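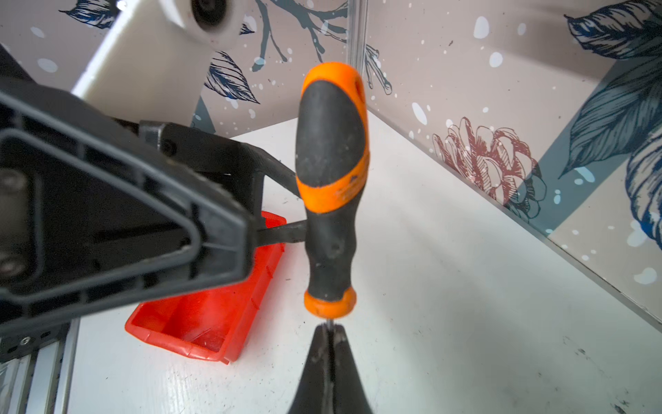

Grip strength is among the oldest measures in combat sports, and for many years it was among the least trained. Judo coaches took it for granted that hands would harden on the mat. At the Lemaire club, where head coach Séverine Besson oversees 40 competitive members, that assumption was set aside in August, when hand and forearm work was given its own place in the weekly program.

The sessions are short. Athletes complete five rounds of towel hangs, each followed by a period of rest, and then move to partner drills in which one holds the sleeve while the other attempts to break free. Beginners hold for 12 seconds. Experienced members continue until the fingers open, and their times are entered in the club record.
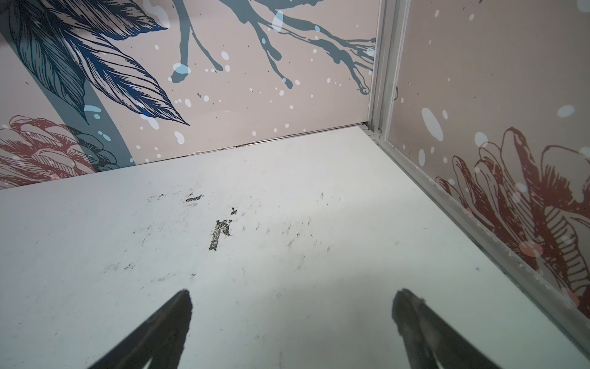 Besson advises against adding the work on top of a full training load. Tendons adapt more slowly than muscle, she notes, and an athlete who trains the hands hard every day is likely to meet elbow pain before any gain in strength. Two sessions a week are sufficient for most members – three for those preparing for a tournament, provided that the final week is kept light.

Thierry Picard, who competes in the heavier divisions, found that his endurance improved before his maximum strength did. "I was losing the sleeve late in every match," he said. "Now I can keep it and think about the throw."
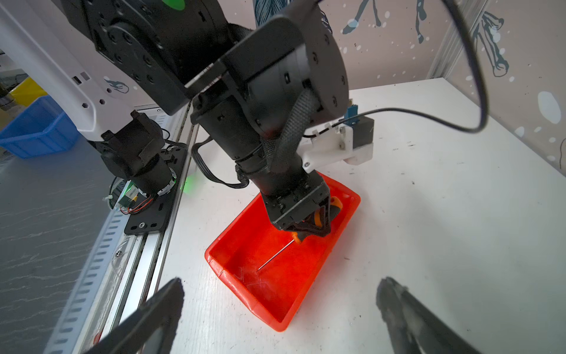

The forearm is best understood as part of a longer chain that runs through the elbow and shoulder to the upper back. Weakness at any point will show itself in the hand. For this reason the Lemaire program pairs every gripping exercise with rows or pull-ups, and Besson asks members to finish with gentle wrist extensions against a light band.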